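Clarkport Flower Growers and Sellers Co-op
Minutes, March general meeting
Posted in: Co-op Business

Opened 6:30 pm in the back room. Quorum met. Notes taken fast, corrections to the secretary please before the next one.

February minutes: read, one fix (the cooler rental is month to month, not yearly). Approved as fixed.

Agenda order changed so the Zorby item could go first, the rep had a drive ahead.

1. Zorby arm kit, service offer from Lamrani

Background for members who missed last month. Lamrani is the dealer. Zorby is the kit: one arm, gripper, wrist camera, a stand, the software on a small box. They sell it outright or lease it with service. They are pitching it to small packing rooms and shops, for moving wrapped bouquets from the wrapping table to trays and display. It does not arrange and it does not wrap. Rep was clear on that, several people asked anyway.

Price to buy: $3,759 per kit. Covers setup, one training visit, and gripper pads for the first season. Does not cover tax, delivery or the service plan. Lease price not in the packet. Rep says it will be sent over. Asked for it in writing.

Questions from the floor, more or less in order:

- What does it do with soft paper? Rep: grip force is set per job, you save a setting for each wrap type. Tissue is the hard one. Kraft is easy. Members pointed out that most of what we sell at Easter and Mothers Day is tissue or crepe.

- Loose greens hanging out of the wrap? Rep: the camera is at the wrist, so long blades can get in front of it when the arm turns. They teach you to present the bouquet the same way each time. Member: so somebody stands there presenting bouquets to it. Rep: at first, yes. Some laughing.

- Water? Arm is ok with splashes, the box is not. Box needs to be up off the floor. Our floor gets hosed every night so that means a shelf. Shelf not in the price.

- Can it run next to people? Rep says it slows down and stops on contact. Wants a line taped on the floor anyway. Member asked whether our insurance cares. Not known. Action item, see end.

- Who fixes it? Lamrani, for the first year under the plan. Promised response is 2 working days. Members not happy with 2 days in the first half of May. Rep will ask about a loaner for holiday weeks, could not promise.

- Does it need internet? For updates only. It will run without. Good, as our signal in the back is what it is.

- Noise. Quieter than the cooler, per rep.

- Can it do buckets? No. Too heavy, wrong gripper. There is a bigger arm, different price, not discussed.

- What happens when it drops one? It stops and beeps till somebody clears it. You can turn the beep down. You cannot turn off the stop.

- Resale value? Rep did not have a figure.

Rep left 7:15. Thanked for coming.

Discussion after. Split room. For: wrists and shoulders. Several members do the same reach and turn all morning in the busy weeks, and we had trouble getting help last spring. Against: the money, the shelf, the tape line, and the presenting problem. One member said a second rolling cart would get us most of the way for a lot less. Another said we said that about the last cart.

Also raised, the Semari service. Different setup, they bring their own arm and operator for the season and bill by the week. No quote yet. Two members had seen their flyer, nobody had it with them. Agreed we should not sign with Lamrani until we have a Semari number to put beside it.

Motion: take up Lamrani's offer of a no-cost trial, 30 days, one kit, at the side table and away from the main wrapping line. Trial to use display pieces and artificial stock for the first part, then real bouquets if the side table crew is satisfied. No purchase implied. Seconded.

Amendment: trial not to run past the end of April, so that it is out of the way for the May rush. Accepted.

Vote: carried, 5 against.

Trial conditions as agreed:
 - Lamrani delivers, sets up, takes away
 - written damage terms before the thing comes in the door
 - side table crew keeps a log, every drop and every crushed wrap goes in it
 - arm off and covered when the room is hosed
 - any member can come look, no member is required to use it
 - no kids at the side table while it is on, including the well behaved ones 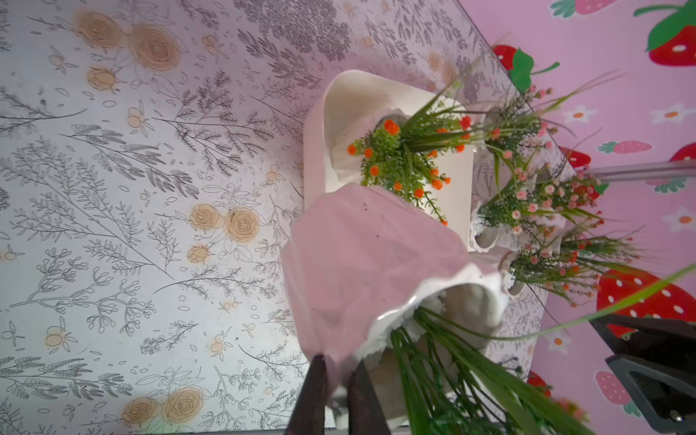 CO-OP BUSINESS / EQUIPMENT

Wrap handling is the main thing the trial has to settle. Pink paper with the lacy inner wrap, gripper closed on the bouquet at the bottom, long stems and blades spilling out past the paper. That is close to what a lot of members sell. The log should say wrap type every time, not just "bouquet". Also note if the grip was high or low. Rep's advice was low but not so low that the paper slides. Somebody should write down what that means once we know.

Trays: Lamrani says any tray with a raised rim will do. We have plenty. Crew to pick one kind and stick with it for the whole trial so the log means something.

2. Cooler

Compressor was looked at. Will get through spring, per the repair guy. Month to month rental of the spare continues. Members reminded again to latch the door, the latch is not broken, it needs a push.

3. Market stalls

Clarkport market opens on the usual schedule. Stall map is going up on the corkboard. Swaps allowed till the map comes down, after that you have what you have. Parking behind the hall is loading only. Please tell your helpers, the hall called us twice last year.

4. Ribbon and paper order

Group order goes in end of month. Sheet is by the door. Write legibly. Last time "ivory" got read as "navy" and we are still using up the navy. Tissue price is up a little, kraft the same. Member asked for a sturdier paper to be added in case the trial goes ahead with real bouquets. Added, one roll.

5. Other

Lost: one pair of snips, orange handles. Found: one thermos, one left glove.

Spring cleanup of the yard, date to be set by the phone list. Gloves and a rake if you have one.

Suggestion that the minutes be shorter. Noted.

Action items
 - Insurance question re arm near people: office, before delivery
 - Lease price and damage terms in writing from Lamrani: office
 - Semari quote, weekly rate, what is included: equipment group
 - Find or build shelf for the box: side table crew. Budget is scrap lumber
 - Floor tape: whoever is at the hardware store next
 - Log sheet with a wrap type column: secretary
 - Report on trial: May meeting if anybody has time, otherwise June

Adjourned 8:20 pm. Coffee money is short agian, please look in the jar on the way out.

14 shares | 4 comments

Comments

stemcounter
I was one of the no votes and I stand by it. $3,759 before tax and before the plan. Would like to see the plan price up on the board before anybody falls in love with the thing.

backtable_b
My shoulder votes yes. Can the log also say how long each one takes? A drop is one problem but slow is another, and I didn't hear a speed from the rep at all.

greenhouse4
Have the Semari flyer, it was in my truck. Will pin it up by the stall map. It doesn't give a weekly rate, says call.

peonyrow
The thermos is mine!! Thank you to whoever. Not the glove.

Related
Minutes, February general meeting
Stall map and loading rules, Clarkport market
Ribbon and paper group order: how to fill in the sheet
Cooler door, please read
Lamrani packet on the Zorby kit (paper copy in office)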